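# Jasta 2 planner, after nearly two weeks on the bench

Short version: good planner, rough tooling, keep it if you do tabletop stuff. Skip if you need anything mobile.

Setup first. Two arms, head camera, cloth-covered bench, hobby junk for objects. Running Jasta as the motion planner, Vusatetti for perception (masks and grasp candidates), our own little task layer on top in Python. Was on Sin before that. Sin was fine until both arms had to share the same half of the table, then it just sat there thinking.

Install: painless. One config file, one calibration pass. Docs say to run the calibration twice, do that. I didn't, lost a Friday.

Planning speed is the reason to switch. Median plan for a single reach over the bench is 38 ms here, Sin was 74 on the same machine. You feel it mostly on replans. Move an object while the arm is on its way and the new path comes in smooth, no stop and stutter.

Reaching into containers is where I expected trouble. Clear plastic is awful for depth, you get holes where the walls should be, so the planner thinks it can go straight through the side. Jasta lets you pin a keep-out shape by hand (walls only, open top) and it respects that even when the point cloud says nothing is there. Took five minutes to write for the tool box. Wish it did the fitting itself.

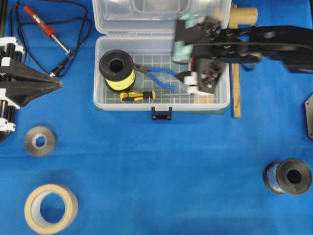
Yu-ting Tsai disagrees with me on the keep-out shapes, says they're a crutch and the right fix is upstream, fill the depth holes before the planner ever sees them, otherwise you're writing a new shape for every box you own. Fair. But I had the config working before lunch and the depth filling is still a branch.

Grasps. Depends on your perception more than on Jasta, but the scoring hook is nice, you can rerank candidates with your own function. Mine penalizes anything close to a container wall and prefers a top-down approach. 35 lines including the imports. Pliers are still hard, open handles give you two good-looking grasps that are both off the center of mass. Tape rolls easy. Wire spools OK if you grab by the flange, terible if the scorer likes the hole.

Two-arm mode: works, with a catch. One arm gets priority and the other waits or detours, and the priority is set at startup. No swapping at runtime. There's an open ticket. For handovers I ended up locking the second arm in place, ugly but safe.

Now the bad stuff.

- Viewer is slow and forgets the camera angle every time you reload a scene
- Error messages. "Plan invalid" and nothing else, you have to turn on debug logs to learn which joint
- Log files get huge, no rotation, put them on thier own disk
- Replay tool can't step backwards

Looked at Jikeck too, for a day. Prettier viewer, much better logs, but no way to add keep-out shapes without recompiling, so that was that for me.

Support answered both my mails same day, in December, so credit there.

Would I pay for it again, yes. Four out of five. Fix the viewer and let me swap arm priority and it gets the last star. Config is in the shared folder if anyone wants it, change the camera offset before you run it.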